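Packaging and Small Food Businesses
Handout 2: Portions, packets and records

Module leader: Marisol Palacios
Seminar tutor: Anayeli Sandoval

Students should read this handout before the October seminar. It assumes that the notes on food labelling from Handout 1 have been read.

1. Why portion size matters

A producer who sells food in single portions takes on costs that a bulk seller does not. Each packet must be filled, sealed, labelled and stored, and the cost of the wrapping may be close to the cost of the food inside it. In return, the producer can charge more by weight and can sell through shops that have little shelf space.

In the Farau case study, the bakery moved from a 300 g family bag to a 36 g single packet. Sales rose in station kiosks and fell in village shops. Students should be ready to explain both results.

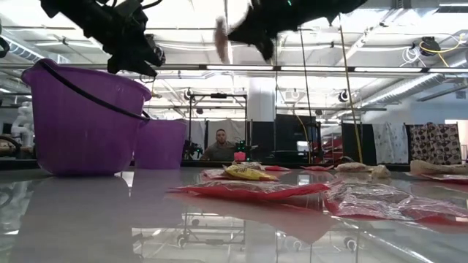

The bakery's owner, Consuelo Mendoza, set the new price by dividing the old one by weight and adding a fixed sum for wrapping. This method is simple, but it leaves out returned stock. Kiosks in Rurnberg were allowed to send back unsold packets, and in the first season the returns came to up to 76 packets a week. The cost of collecting them was entered under transport and was therefore missed when the price was reviewed.

2. Mixed stock

Small businesses often keep several products together until an order is made up. Stock may be held by product, by date or by customer. Holding by product makes counting easy. Holding by date reduces waste. Holding by customer saves time on delivery days but makes it hard to see what is running low - a point raised by Soledad Tlapale in her guest lecture.

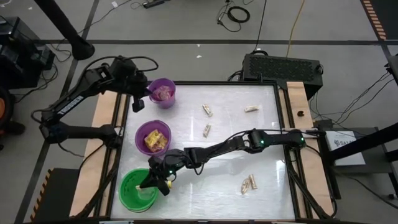
Photograph: Plerkex picture library

Whichever system is chosen, the written record must follow the same order as the shelves. The Pacheco exercise, to be handed out in class, gives a stock sheet arranged by customer for a store arranged by date. Students will rewrite the sheet and note any entries that cannot be matched.

3. Preparation for the seminar

Bring a short written answer, of no more than one page, to the following: should the Farau bakery have kept the family bag on sale in village shops? Answers should refer to the price of wrapping and to the treatment of returns.

Questions about the reading should be sent to Tonantzin Solís in the department office. Late work is accepted only by prior agreement with the seminar tutor.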